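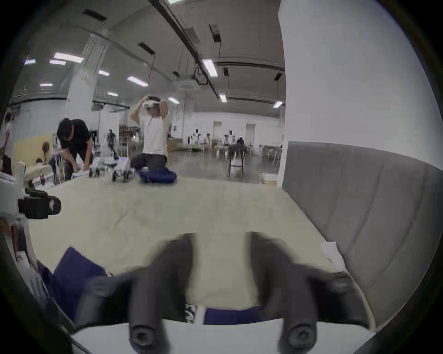
A man in a white T-shirt kneels on the floor mat and adjusts a VR headset. The gray padded panel is at right.

Matted floor area opens for longer hours at Condori building

RUKURDALE - The open floor area on the ground level of the Condori building will stay open until 9 p.m. starting in April, building manager Seltix said in a notice to tenants.

The area has a large cream mat laid over the floor and a tall gray upholstered panel with padded seams curving along one side. Tenants use it for floor work that does not fit in the smaller rooms, including sorting and folding clothes, laying out fabric and trying on headsets.

Until now the space has closed at 6 p.m. Seltix said most of the requests for a later closing time came from tenants who share the room and could not get enough floor to themselves during the day.

Bookings will be made in blocks of 90 minutes through the front desk. A group can hold two blocks in a row if no one else has signed up by noon. The charge for tenants stays the same. Outside groups from Rukurdale and Irkthorpe can book after 5 p.m. for $60 a block.

The notice also sets out some rules for the mat. Shoes come off before stepping onto it, and food and drinks stay off it. Bags may be left along the sides, but clothing, cloth and packaging must be picked up at the end of each booking. Items left overnight will be moved to Room 107 and kept there for two weeks.

Seltix said the mat creases when it is dragged and asked users to leave it where it is. Anyone who needs it shifted should call the front desk. The mat will be lifted once a month so the floor underneath can be washed, and the area will be closed that morning.

The padded panel is not part of the new rules, though the notice asks people not to hang wet clothes over it.

A sign-up sheet for the April evening blocks is at the front desk. Later months will be posted as the dates are set.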